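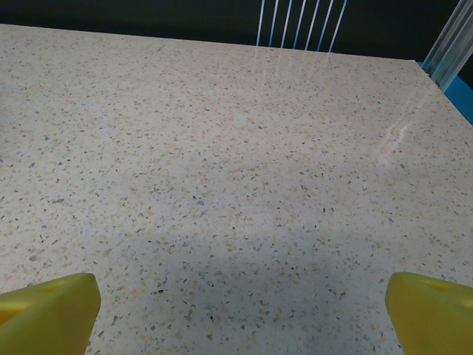

Speckled worktop, Barklow open day

The open day at Barklow runs from ten until four, and I went on the Wednesday with Selina Hauser, who was looking for storage for her sewing room. I was more interested in the surfaces. Barklow is the showroom side of Tasside, and the building is bigger than it looks from the road. Entry is free but you have to sign in and wear a visitor badge.

Gudrun Hellwig took our group round. She started with worktops and spent a good twenty minutes on them. The pale speckled finish is the one most people ask for, she said, and I can see why. It has tan, beige, grey and charcoal chips on an off-white ground, spread evenly with no grain to match up at the joins. It shines where the light falls on it, which I liked less. Plain white shows every crumb and I would still choose the speckle over that for a kitchen.

After worktops came small storage. Tasside lists 1,778 items in this part of the catalogue, and Gudrun said almost 400 of them are boxes with lids. I hadn't expected to find boxes interesting, but Selina asks good questions – how a lid is held, whether a box will stack, what happens when a clasp breaks – and the answers were useful.

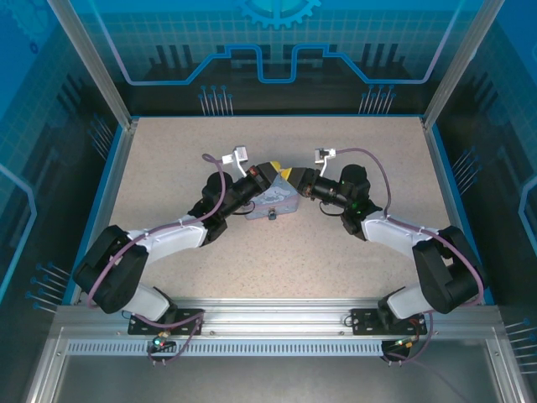

She wanted something for buttons and bobbins, and had her eye on lavender from the start. I pointed out that her shelves are green. She said they wouldn't always be. Printed lids cost a little more than plain ones in the Ploment range, and spare clasps can be ordered by post if you keep the receipt.

My own preference is for a box that lets you see whether there is anything in it. Clear plastic scratches in a drawer, so a cloudy one is a fair compromise for screws, fuses and picture hooks. I would still put a label on it. Latrice Whitfield on the sales desk uses masking tape and a soft pencil at home, and I have since done the same.

Lunch was soup and a roll in the canteen. There is parking for 47 cars and it was full by eleven, so go early or take the bus from the station. 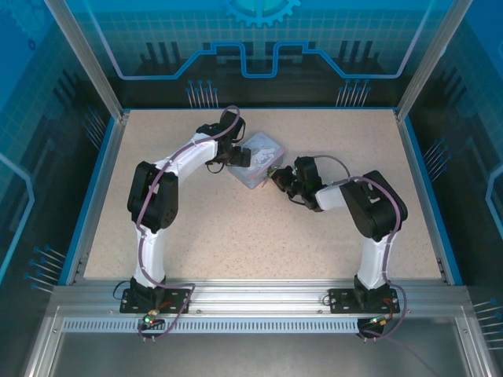

Prices and ordering

Nothing is sold on the day. You fill in a form at the desk and the order is sent on. Delivery takes two weeks for boxes and longer for worktops, which are cut to size. Samples of the speckled finish are free, one per household. The next open day is in March.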